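"Ainda estou com a faixa na mala"

Chantelle Venter atende à terceira chamada. Está num táxi, ouve-se mal, pede desculpa duas vezes. Ganhou o Miss Wustcombe há três noites e desde então, diz ela, dormiu "aos bocadinhos, sempre com o telemóvel na mão".

Não era favorita. As apostas nas redes iam quase todas para outra candidata, e a própria Chantelle admite que em setembro esteve para desistir. O vestido não chegava, o trabalho apertava, a inscrição já estava paga. "A minha mãe disse-me: vais, nem que seja de calças de ganga. Fui."

O vestido chegou na véspera. Verde-garrafa, manga comprida, feito pela Clareck, que este ano vestiu 3 das finalistas. Houve ajustes até à última hora. "Estavam a coser a bainha comigo já de pé, atrás da cortina. Eu só pensava na pergunta."

A pergunta, claro. Foi ali que a noite virou. O júri quis saber o que mudaria no concurso se mandasse nele por um dia, e ela respondeu que acabava com o limite de idade. Silêncio, depois palmas, depois muitas palmas. Nem toda a gente gostou. "Houve quem me dissesse que fui mal educada. Não fui. Perguntaram, eu respondi."

Treinou respostas? Treinou, e muito, em casa, com um cronómetro. Esta não vinha na lista. "Tinha preparado uma coisa linda sobre a leitura. Ficou na gaveta." 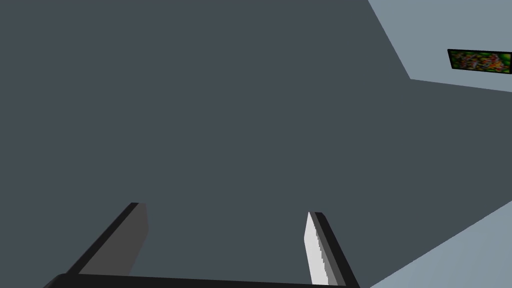
Brian Kaijage acha que a resposta não foi assim tão espontânea, e diz isto a rir. Ouviu-a defender a mesma ideia nos ensaios, mais do que uma vez, e avisou-a de que podia custar-lhe pontos. Enganou-se, reconhece. Para ele o que decidiu foi a calma: as outras falavam depressa, Chantelle parou, respirou, só depois abriu a boca. Na passarela, acrescenta, ainda tem de aprender a virar sem olhar para os pés.

Ela ouve a crítica e concorda. "Os pés, sim. Já me disseram. Já me disseram muito."

Na sala do Prurkgate estavam 2000 pessoas, lotação esgotada. Na votação do público teve 3244 votos, e não ficou em primeiro nessa parte. Incomoda? Pausa. "Um bocadinho. Mas o público vota em quem conhece e eu não era conhecida, não é?"

Agora vem a agenda. Uma campanha para a Cheema, sessões de fotografias, visitas, mais visitas. A despedida do ano faz-se em palco, na gala de 31 de dezembro de 2023, onde vai apresentar um dos prémios. Ainda não sabe qual, nem o que vai vestir. O verde não, esse já foi visto.

E a final nacional? Aí fica mais séria. Quer ir, quer ganhar, mas não quer que lhe mudem o cabelo nem o sotaque. "Se me quiserem, é assm. Já me aconselharam a falar mais devagar, a sorrir mais, a sorrir menos. Eu aponto tudo e depois faço o que consigo."

O táxi pára. Ouve-se uma porta, alguém a chamar por ela. Uma última, depressa: onde está a coroa? "Em casa da minha mãe, em cima do frigorifico. A faixa é que anda comigo. Tenho de desligar, desculpe, estão à espera."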